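Section 9. Setting up the Kollby for first play

Read this section before you put a record on. The Kollby is a decent belt-drive turntable, but the box makes promises the deck will only keep if the arm is set properly. "Ready in minutes" is on the lid. Allow an evening.

9.1 Where to put it

1. Choose a level shelf fixed to a solid wall. A spirit level from any tool shop will do. The bubble stuck on the Kollby's own plinth is small and we would not trust it.
2. Keep the speakers off the same shelf. If the bass on your old soul and disco singles booms or howls when you turn up, the shelf is usually to blame. New cables will not cure it, whatever the shop says.
3. Leave enough room behind for the lid to open fully.

Note: Cork mats, weighted clamps and glass feet are sold as upgrades. We have tried several and heard no change we could pick out with our eyes shut. Spend the money on records.

9.2 Fitting the belt and platter

1. Lift off the mat and the platter. Use both hands.
2. Loop the belt round the inner rim with the smooth side in. Do not twist it.
3. Lower the platter on to the spindle and hook the belt over the motor pulley.
4. Turn the platter by hand through several full turns. The belt should settle in the middle of the pulley. If it creeps up or down, take it off and start again.

Caution: Do not oil the spindle. It leaves the factory with all the oil it needs, and more will find its way on to the belt.
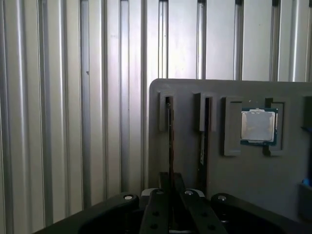

Fixture panel with computer components, ribbed aluminium behind.

9.3 Setting the arm

1. Leave the stylus guard on. Set the anti-skate dial to zero.
2. Screw the counterweight on to the back of the arm until the arm floats level by itself.
3. Hold the weight still and turn only the numbered ring to zero.
4. Turn weight and ring together until the ring reads 2. This is the figure in grams for the Ralley cartridge supplied. If you have fitted another make, go by its own leaflet.
5. Set anti-skate to the same number.

Note: The ring is a guide and no better than that. On the decks we checked it could be out by around 9 per cent. A cheap stylus gauge is the one extra we would buy.

9.4 Connecting up

1. Plug the red and white leads into the socket marked PHONO on your amplifier, and fasten the earth wire to its screw.
2. If your amplifier has no such socket, set the switch on the back of the Kollby to LINE and use any spare input.
3. Never use PHONO with the switch at LINE. The sound will be loud, harsh and possibly the last thing your speakers do.

9.5 First record

1. Pick something you know well and do not treasure. The Treltudska test disc in the box is dull, but track 2 has a steady piano chord that shows up any wobble in speed.
2. Take off the guard, lower the arm with the lever and listen right through to the run-out groove.
3. If voices spit on the letter S, go back to 9.3.

Note: The leaflet from Šimko, who make the belt, says to let a new one "bed in" for 100 hours. We heard no difference before or after. If the pitch wavers on the first side, check the belt and the pulley now.

For hum, skipping and left-right faults, see page 113.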